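## How does a robot learn to tidy up?

When you were small, maybe somebody showed you how to put your toys away. You watched, and then you tried. A robot can learn in a similar way, but it needs many more tries than you!

At our workshop in Irville, a person moves the robot's arms from a distance. The arm picks up a thing and puts it in a basket. During this time the computer writes down everything: how the arm bends, when the gripper opens, and what the camera sees. One such try is called an **example**.

One example is not enough. If the thing always lies in the same place, the robot learns only this one place. So Gregor MacKinnon moves it a little before each try. Sometimes he also turns the basket.

For this one job we have already collected 1,406 examples. Ruaridh Menzies looks at them all and marks the ones where something fell down. Do we throw these away? No, we keep them in a separate folder, and in December we want to study them.

After that the computer practices with the good examples. It tries to guess the next movement of the arm. In the beginning it guesses very badly, and then slowly it gets better.

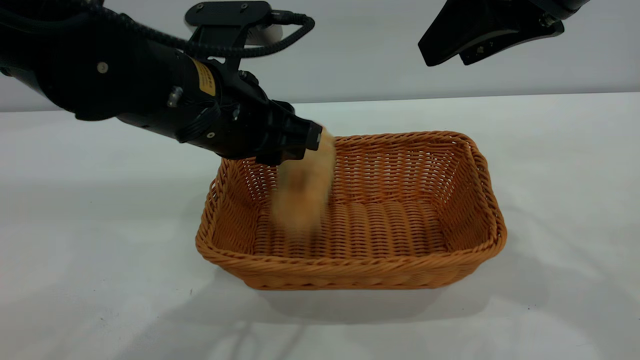

If you want to try it at home, teach a friend to put a toy in a box, but use only your hands and no words. Count how many times you must show it.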